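Call for Participants: Working Group on Bench Practice for Shared Robot Cells

Getthorpe is looking for reviewers and trial sites for a draft code of practice covering small robot arms used on shared tables. The draft is known as Virkis. It applies to cells where more than one arm can reach the same surface and where people come and go during the day to change parts, edit programs or collect data.

Existing safety standards remain the first reference and the draft does not replace any of them. It deals with the level below – who may hold the teach pendant, what may be left on the table, how the work surface is marked, and what gets written down when a setup changes. Most labs already have habits on these points. Few have them in writing, and fewer still have the same ones on both shifts.

Scope of the current draft

Section 2 covers surface marking. A grid of tape on the work surface is cheap and easy to replace, and it gives operators a shared way to say where an object goes. The draft asks that rows and columns be named, that the naming be posted at the cell, and that tape be relaid after any base plate is moved.
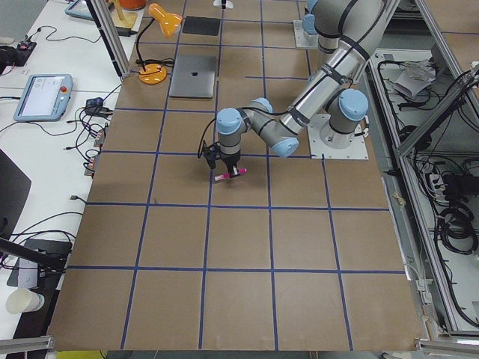
Section 3 covers objects that are not part of the task. Laptops, lamps and similar items are permitted on the surface only if they have an assigned position and the position is recorded in the cell log. Anything without an assigned position is removed before the arm is enabled. Reviewers disagree on whether this should be a requirement or a recommendation, and we want comments from sites that have tried either.

Section 4 covers pendants. Each pendant must be matched to its arm by a label that can be read from the operator's normal place. The emergency stop must be reachable without leaning across the work surface. Where two pendants are kept on one desk, their places are fixed.

Section 5 covers cables. It is the shortest section and needs the most work. The present text says only that cables must stay clear of the arm's path and of the walkway, and gives no method for checking this. 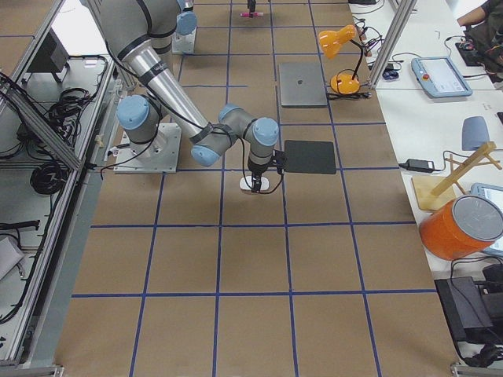 Güven Yurt would go further on the pendant rule and have one person hold both pendants whenever two arms share a table, with a spoken handover each time they change hands. Serpil Kırmızıgül replied that this is too slow for short runs and that a fixed place for each pendant does the same job. Both positions are printed in the margin of the draft, and the trial is meant to settle the matter.

Who should apply

Reviewers should have hands-on experience with at least one arm in a shared cell. Technicians, operators and students are as welcome as engineers. You should be able to read a clause and say whether it could be followed at your bench on an ordinary day.

Trial sites should have at least one working cell and a person responsible for it. Sites will apply Sections 2 to 5 as written, keep the log in the format supplied, and report every departure from the text. A departure is not counted against the site.

What is involved

Reviewers receive the draft, which has 114 numbered clauses, and return comments on the standard form. Comments must cite the clause number and propose wording. General remarks are read but are not tracked.

Trial sites run the draft for four weeks in July. Site contacts join one call a week. No payment is offered for review. Trial sites may claim the cost of tape, labels and log books.

Data and credit

Logs are stored without operator names. Reviewers are listed in the published version unless they ask to be left out. Sites are listed by code only.

How to apply

Write to Beril Erdem, Getthorpe, quoting reference 2747. State whether you are applying as a reviewer or as a trial site, the number of arms in your cell, and which sections you are able to comment on. Sites should attach a plan of the cell with base plates, pendants and walkways marked – a hand drawing is fine. Questions about the log format go to Ekrem Özkan at the same address.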